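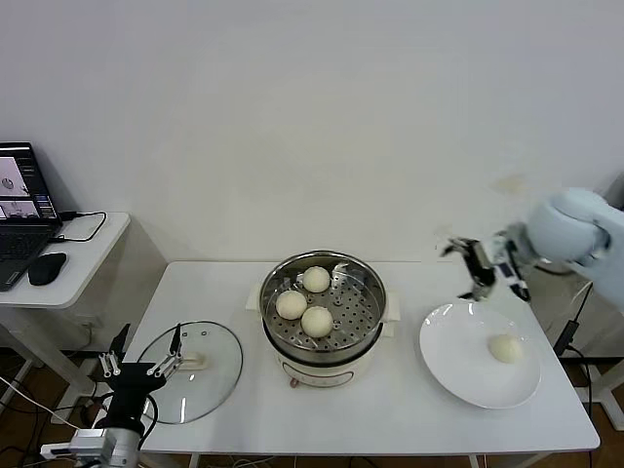 Los del grupo Barbosa preguntan si la demo de los bollos cuenta como "tarea a dos brazos" según las bases, porque en su opinión basta con que un brazo trabaje y el otro haga acto de presencia. Añaden que ellos llevan desde octubre con dos brazos y que el izquierdo ha servido sobre todo para colgar la chaqueta.

Contesto a la lista para no repetirlo en cada pasillo. Las bases dicen que los dos brazos tienen que intervenir en la misma tarea, y en la nuestra intervienen: el izquierdo se ocupa de la tapa de cristal y el derecho, de los bollos y el plato. Si el vuestro sujeta una chaqueta mientras el otro la abrocha, presentadlo, que yo os voto.

Pego lo que mandó ayer el equipo Cunby, que también va de esto:

> Hola a todos:
> Hemos visto que vais a usar la vaporera en la muestra
> del club. ¿Los bollos son de verdad? El año pasado
> usamos unos de espuma y el jurado nos quitó 5 puntos
> por "falta de compromiso con el alimento".
> Otra cosa: ¿cómo resolvéis el pomo de la tapa? Nuestra
> pinza lo coge bien una vez y a la siguiente lo manda
> contra la pared.
> Y si os sobra un alargador, decidlo.
> Equipo Cunby

Por partes.

Los bollos. Los que ensayamos se los come luego quien recoge, así que no falta compromiso. Falta, si acaso, gente que recoja cuando tocan los de espinacas.

El pomo. Es pequeño y blanco, y la mesa también es blanca, combinación que elegimos nosotros solitos. Nos fue mejor cuando dejamos de bajar deprisa: la pinza se abre, se queda encima y luego desciende despacio. Al brazo derecho le pedimos la misma calma, con resultados desiguales. Un bollo cede si aprietas y se escapa si no aprietas; llevamos 300 demostraciones grabadas y al menos la mitad podrían titularse "casi".

El orden. El guion que entregamos a Hinetti (la sala, para los nuevos) dice que la tapa descansa plana a la izquierda de la vaporera y el plato va a la derecha. Por favor, no lo mejoréis. La última mejora fue girar el plato "para que quedara más simpático" y perdimos una tarde.

El alargador. No sobra. Mirad el suelo de nuestro puesto y decidme si parece que podamos prescindir de algún cable o siquiera saber de dónde viene.

Queda pendiente el turno de grabación. Hacen falta 2 personas por sesión, una con los brazos y otra en el portátil, y el portátil no es para mirar el correo. La carpeta compartida se llama Drellovow, como el proyecto, y no "Drellovow_final_bueno", que también existe y que alguien debería borrar después de comprobar que no es la buena.

Quien quiera turno, que responda a este mensaje. A este, no al de las camisetas.

La coordinación de Drellovow

--
Has recibido este mensaje porque estás en la lista del club de robótica.
5 respuestas en este hilo · Compartido 2 veces
Este archivo usa cookies propias para recordar tu sesión. Aceptar | Configurar
© Lista Drellovow · Contacto · Volver arriba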